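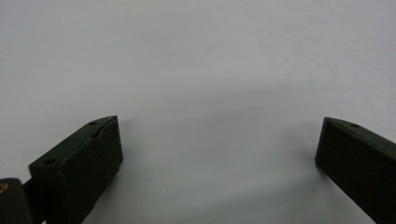

Wanted: someone to help me at the folding table

January
By Youssra El Idrissi

I run the packing side of Clamus, a small mail-order stationery business, and I need another pair of hands two mornings a week, 9 till 1. It's mostly table work. You clear the surface, wipe it down, lay out the cards and envelopes, fold, check for smudges, box up, then wipe it all down again. I'm a bit fussy about the wiping (sorry in advance!) but pale paper shows every mark and we've had cards sent back over a thumbprint.

We posted 2285 parcels last year, nearly all of them packed by me and Nawal Benkirane, and she's off to college soon -- so there's a gap, and a stool going spare.

You don't need experience. Neat hands help, and so does being happy to stand for a stretch. Boxes go up to the first floor by stairs, so tell me if that's a problem and we'll sort something out. Pay is 73 a morning, plus tea, and biscuits if I've remembered them. The radio is open to negotiation.

To apply, drop a note through the door at 142, Saber Yard, with a few lines about yourself and which mornings suit you. A CV is fine but I'd sooner have the note -- handwritten if you like, we do sell the paper after all!

Recent notices
Zonon Café: weekend washer-up
Stesard Hall: choir looking for altos
Room to share, Saber Yard
Evening bookbinding class, places left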